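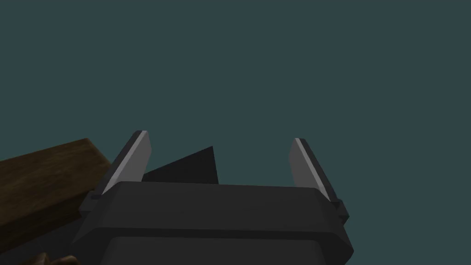
Gripper from behind, simulated view

Skipping the name lists in Nehemiah?
233 views · 11 shares

Darren Cheetham
Posted May 22, 2020

Our church group is going through Nehemiah and we got to chapter 3 this week. It's the long list of who repaired which part of the wall in Jerusalem. The leader wants to skip it and go straight to chapter 4, where the opposition starts. I said we should read the whole thing out loud. We ended up split about even. What have other groups done?

Thịnh Mạc
We skipped it. I don't feel bad about that. People had worked all day, half of them can't pronounce the names, and you lose the room by verse 10. Put it on the handout and let them read it at home.

Oduor Odera
I'd read it. Verse 5 says the nobles of Tekoa wouldn't put their shoulders to the work, and the ordinary men of Tekoa go on to repair a second section in verse 27. If you skip the chapter you never find out. There's also a perfumer working on the wall in verse 8, and Shallum's daughters in verse 12. I taught this in November and most of our talk that night was about the daughters.

Thịnh Mạc
You picked the four good verses though. You could read those four and leave the rest.

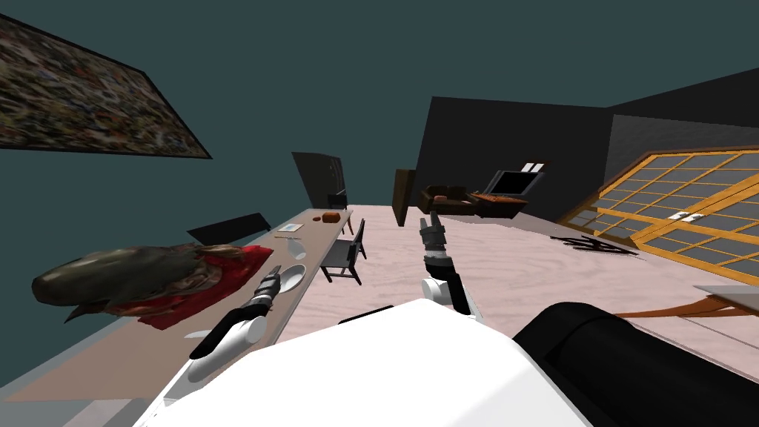

Najwa Srour
I don't agree with picking out verses. The order matters in this one. It starts at the Sheep Gate and goes around the city until it comes back to the Sheep Gate. We drew the wall on a big sheet of paper and wrote each name in as it was read. Took us 80 minutes – too long, I'll admit – but the kids stayed for it.

Darren Cheetham
I like the drawing idea. Did you mark where everything was, or just put them in order?

Najwa Srour
Just in order. Scholars argue over where several of the gates stood and I didn't want to pretend I knew.

Oduor Odera
Good call. The Broad Wall is a safer one to show people if you want a photo of something dug up. It's usually dated to Hezekiah's time, well before Nehemiah, but the same name turns up in verse 8.

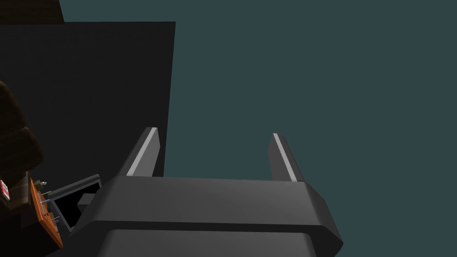 Volkan Akbulut
Does the chapter say how long the repairs took?

Oduor Odera
You have to wait for chapter 6 for that. Verse 15 gives it as fifty-two days.

Volkan Akbulut
Thanks. That seems fast for a whole city wall.

Thịnh Mạc
They were repairing, and parts of it were probably still standing. I still say handout.

Darren Cheetham
Talked to our leader tonight. We're going to read it, with four people taking turns, and do the paper wall if someone can find a roll. Thịnh, you'll be glad to hear there's a handout too.

Najwa Srour
Get a wider roll than you think. Ours ran out near the Fountain Gate and we had to tape on a second piece.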